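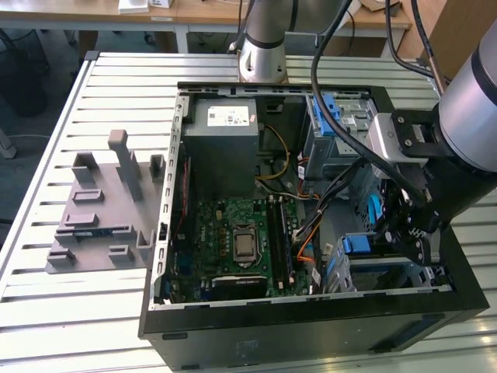 *Desktop tower with the side panel off, processor and memory slots in view.*

## Haltside Evening School: progress report to the Stotard Fund, December

Hi Cameron,

You asked for the short version this time, so I've left the enrollment tables for the annual report and I'm just going to tell you how the fall went. It went well! We had 208 people signed up by the end of October, and our sign-up sheet for the spring is already filling in (sewing went first, as it always does).

**Classes**

We ran 16 courses. The big surprise was bookkeeping for small businesses, which I nearly dropped in August when four people had signed up. Then the Clavomville paper ran a little piece on us and I spent a whole afternoon on the phone turning people away — I hated that, so we've added a second section after the new year. The teacher is happy to do both back to back if we can keep the heat on past nine.

English conversation is still our steadiest class. People come early and stay late, and the coffee bill shows it. I'd like to split it into two levels, because right now the beginners sit quietly while the stronger speakers argue about soccer. I have a teacher in mind for the lower level but she can't start until February.

Introductory computer hardware is small and I'm fine with that. It's a class where everyone wants a turn, and I don't think it would work with twice the people. Beginning Spanish lost half its students after the first month. I called most of them, and the usual answer was that 6:30 is too early for anyone driving in from the Pirzada plant. We're moving it to 7:15.

Furniture repair didn't happen. I know it was in the proposal, and I'm sorry. We couldn't get the insurance sorted out for the power tools in time, and I didn't want to run a watered-down version and call it the same thing. The money for it hasn't been touched. I'd like to carry it over to spring if you're okay with that, and I can send a separate note if the Fund needs it in writing.

**Childcare**

This is the part of your grant I'd fight hardest to keep. We opened the downstairs room on class nights starting in September, and 80 families have used it at least once. Several parents told me they had been wanting to take a class for years and couldn't. We did have a rough couple of weeks in October when one of our two sitters moved away, and I ended up down there myself with a box of crayons and a very loud card game. We have a new sitter now and a backup on call.

**Money**

We're a little under on teaching costs (furniture repair again) and a little over on printing. The printing is my fault. I ordered over 2000 flyers before noticing the old phone number was on them, and we had to do the run again. I've taken the difference out of our own supplies line, so nothing of yours paid for the bad batch.

**What's next**

Spring registration opens in January. Before then I need to:

- get the insurance quote back and settle the furniture repair dates
- find a room for the second bookkeeping section
- fix the online form, which keeps eating people's email addresses

One question for you: can the childcare money cover snacks? I've been buying them out of pocket and would love to stop — but I'll keep going until I hear from you. If it's easier to talk, call me any time after two in the afternoon.

Thanks for everything,

Cameron Yule's favorite late reporter, over at Haltside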